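[bench-list] Re: Cable storage on the long table, and the chips in the top

From: Obsa Kumsa
To: bench-list
Subject: Re: Cable storage on the long table, and the chips in the top

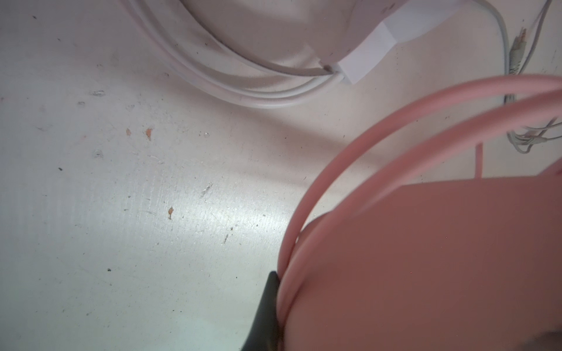

Long table, white top: coiled white cable with its tag, pink cable, and the three chips.

Replying to the storage question and the surface question together, as the answers depend on each other. Quoted text is trimmed to the parts I am answering.

> We now have loose cables on the long table most afternoons. I count
> 164 in the inventory sheet, of which 30 have no entry under length
> or connector. Can we agree on one way to coil and tag them before
> the shelving from Kaniron arrives in December? I would like to order
> ties and labels in one go.

Agreed on one order. Proposed method follows. It is the one we used at the Degefa site for two years and I have changed only the label text.

Coiling. Use over-under, alternating a normal loop with a reversed one. Do not wind around the hand and elbow. That puts one twist per turn into the jacket, and on the thinner cables the twist stays in and the coil stands up off the table like a spring. Loop diameter should be the width of the shelf bin less two fingers. For anything with a stiff jacket, let the cable pick a larger loop and store it on the pegboard.

Tying. One tie per coil for short cables, two on opposite sides for anything longer than the table is wide. The white coil in the picture has a white band around the loops and it does the job. A band that wraps all the strands is fine. A band that catches only the outer two or three is how we get the nests at the bottom of the bin. Please do not use zip ties. They get cut off with side cutters and sooner or later the cutters find the jacket.

Tagging. The tag goes on the tie or on the bundle, where it can be read with the coil lying flat. Three fields, in this order: inventory number, length, connector at each end. Leave out the purchase date. It is in the sheet already and takes up half the label.

> Noneck sells colored ties. Would it be worth going by color, e.g.
> white for power, pink for signal?

I would not. Jacket colors are already all over the place. We have pale cables on both sides of that split, and there is pink cable on the table right next to the white. If the tie says one thing and the jacket says another, people will believe the jacket. Plain white ties, printed tags. If somebody wants color for their own project bin, they can add a second tie and take it off when the cable goes back.

> What about the thin ones?

Separate bin. The thin gray and white wires should not share a bin with the thicker coils. They work their way through the loops and then two items come out when you pull one. Put each set in a flat zip bag with the tag inside, facing out. Connectors with a ribbed housing can stay uncapped. Exposed pins get a cap, and there is a bag of caps in the second drawer, mixed sizes.

For plugs generally: coil starting from the connector you use least, so that the one you need first ends up on the outside. It saves undoing the whole coil to test one end.

> Second item. The top is getting worse. There are small chips near
> the middle where the white has come off and it shows orange or brown
> underneath. Do we repaint, cover, or replace?

I looked at the chips before writing this. Three of them in that area, all small. Two sit near each other toward the left and the third is lower, in the middle. The rest is dark specks and light scratches. None of the scratches catches a fingernail. I do not think it justifies a new top.

Options as I see them:

Spot fill. Clean the chip, feather the edge with fine paper, fill, level, touch up in matte white. It will be visible at an angle, particularly where the overhead light reflects off the middle of the table. Half an hour of work plus drying time. My preference.

Full repaint. Means clearing the table completely and sanding the lot. Brirnik quoted 585 for labor and paint, with the table out of use for the whole cure. The new finish would get the same scuffs within a few months if we keep dropping plugs on it.

Mat. A gray rubber mat over the working half. Protects what is left and keeps connectors from skating. The drawback is that small parts are harder to see on gray than on white, and I use that table for finding small parts. If people want a mat, I would ask for a light one.

Replacement. Over 1,000 for the same size, before delivery. No.

I do not know what made the chips. They look like what a heavy plug would do when set down on a corner, but I did not see it happen and I am not going to guess at which plug. Either way, the storage change should help with both problems. A coil lying in a bin does not get dragged across the paint.

> Should we move everything off the table now or wait for the shelves?

Wait for the shelves for the long coils. Do the thin ones now, the bags are already here. If you are working at the table in the meantime, push the coils to the back edge and keep the front clear. Please lift them when you move them. Dragging a tied bundle by its free end pulls the tie down over the connector and you have to start again.

On the 30 entries without data: I can measure those. Put them in the blue crate under the window and do not tie them, I will only have to untie them. I will fill in length and connector and leave the cables coiled and tagged in the same crate. Anything that fails a continuity check gets a strip of tape on both ends and goes on the repair hook. Do not put taped cables back in circulation because they "work if you hold them right."

Order list, for whoever is placing it:

Hook-and-loop ties, white, short, one roll
Hook-and-loop ties, white, long, one roll
Printable wrap tags, matte, two packs
Filler, small tube
Touch-up paint, matte white, smallest can they have

Bring one of the old tags along when you pick the size. The last pack we bought was too narrow for the connector field and the text ran onto the back.

Objections to the tie color or the fill by reply to the list, please, and not on the whiteboard.

Obsa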